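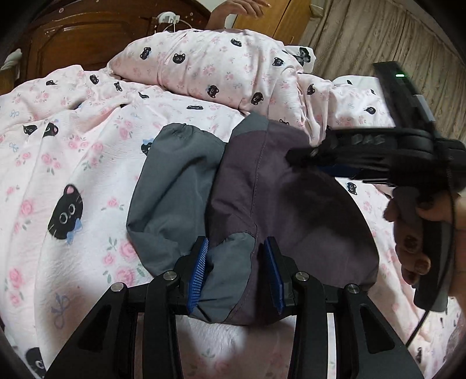

Print this thread | E-mail this thread

Topic: Left jaw slipping partway through a fold

prilltown_dad
Okay, so I'm stuck. We've got 107 jacket folds in with the Kamon hand grippers and the left jaw has started letting go. Squeeze, lift, and the cloth slides out on that side while the right one hangs on fine. Nylon is the worst (of course). I swapped the blue pad — same thing. Anybody seen this?

kettlecorn5
Pivot pins! Mine did exactly this in May. One of them backed out a hair and the pad sat crooked under load. Squeeze it with nothing in it and see if the pads meet flat.

manninen_owner
I'd look at the pads again before blaming pins. Did you wipe the new one? They come with some kind of film on them and nylon just skates right off. I run the Manninen ones, so take that for what it's worth.

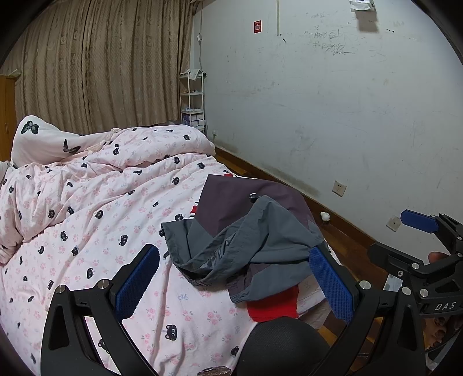

Last modified: May, 4:40 PM

prilltown_dad
Wiped it, no change. The pads meet flat at the tips but there's a gap at the back, so I guess that's a point for kettlecorn.

kettlecorn5
Told you :) Snug it up, and don't crank on it. The Trulville shop told me to check them every 3,000 squeezes and I was way past that.

manninen_owner
A gap at the back can be a bent link too, and tightening a bent link is how I ended up with a split jaw and a pinched thumb. Take it off and lay it on something flat first. I wouldn't keep using it.

kettlecorn5
Bent link from picking up jackets? Come on.

manninen_owner
From getting dropped. Mine went off a dresser.

prilltown_dad
Um. It has been dropped — twice, onto a hard floor. Pulling it tonight. Does anyone know if the Prillden links fit these or do I have to order the whole arm?

E-mail this page | Print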